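About Nanon

Nanon is a small robotics workshop and training school. We teach people to set up, run and look after robot arms that do light handling work: picking things up, putting them down in the right place, and doing it again. We were started by Halima Haruna, who had spent years fixing packaging machines and wanted a place where people could learn on real equipment without a production line waiting on them. Ebuka Dauda joined in the second year and runs the teaching side.

There are 19 of us now, counting part-time instructors. We share a building with Tamis, a cabinet shop, and have use of nearly 2,000 square feet on the ground floor. The front half is benches and the back half is classroom and storage.

What we do

Most of our students come to us from warehouse, kitchen or assembly jobs. The basic course runs in the evenings and covers safety, moving an arm by hand, teaching it positions, and working out why a grip failed. The longer course adds programming and camera work. We also take on small jobs for local companies that want to know whether a task can be done by an arm before they spend money on one. Sometimes we tell them it can't.

We use ordinary household and office things for practice. Plates are good for this work. They are flat, they slide, and the gripper has to come in at the right angle or it pushes the plate across the table. A plate has to be lifted by the rim, turned upright and lowered between the pegs of a dish rack, and each of those steps can go wrong in its own way. 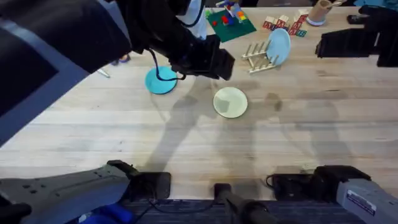

Students usually start with a single plate and a clear path to the rack. Once that goes well we put more things on the table and move the rack to a new angle. The jobs are set so that a beginner can follow each step and say what the arm should do next. Instructors stay at the bench the whole time, and every student learns where the stop button is before touching anything else.

Open day

We hold an open day every January. It began as a way for families to see what our students had been doing in the evenings, and it has grown a little each year. Doors open at 10 in the morning and we finish at 4. There is no charge and you don't have to sign up, though groups should write ahead so we can put an extra instructor on.

The main part of the day is the two-arm table. Demonstrations start on the hour and last as long as people have questions. An instructor explains the job first, then runs it slowly, then at working speed. If the arm misses, we stop and talk about why. We don't edit out the misses, and visitors tend to ask better questions after one.

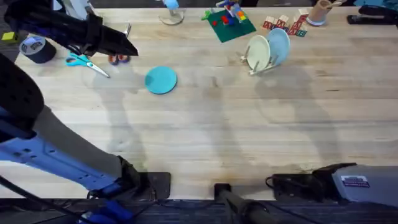 In the classroom, Ebuka gives a short talk at 11 and again at 2 about the courses, what they cost and what kind of work people have gone on to. Halima is at the repair bench for most of the day with a joint opened up so you can look at the gears and the wiring. Coffee is in the hallway by the stairs.

At the last open day we also had a group from Effiong, the community college program across the river, who are setting up a bench of their own. They asked mostly about spare parts and how long a gripper lasts. Our answer was that fingers wear out long before motors do, and that you should order 2 sets at the start.

School visits

We take school groups during the spring term, for ages twelve and up. A visit takes a morning. Students watch a demonstration, try planning a short task on paper, and then see their plan run on the table with an instructor at the controls. Teachers can ask for our worksheet packet ahead of time. Please bring one adult for every ten students.

Finding us

Our entrance is on the Jistolano Street side, next to the loading dock. There is parking in the lot behind the building after the cabinet shop's delivery trucks have gone, usually by 9:30. The front door has a step, so if you need the ramp, ring the bell at the dock and someone will come down.

Comments

R. Pell
Came with my son last January. He wants to know if the talk at 2 is the same as the one at 11. We only caught the end.

Nanon office
Same talk, same slides. He's welcome at either one.

dockside_meg
Is the evening course okay for somebody who has never programmed? I work in a hotel kitchen and liked the plate demo a lot.

Nanon office
Yes. The basic course has no programming in it. Write to us and we'll send the next start date.

T. Okafor
Parking lot was full at 10:15, ended up on the street two blocks over. Good demonstration though, and the repair bench was my favorite part.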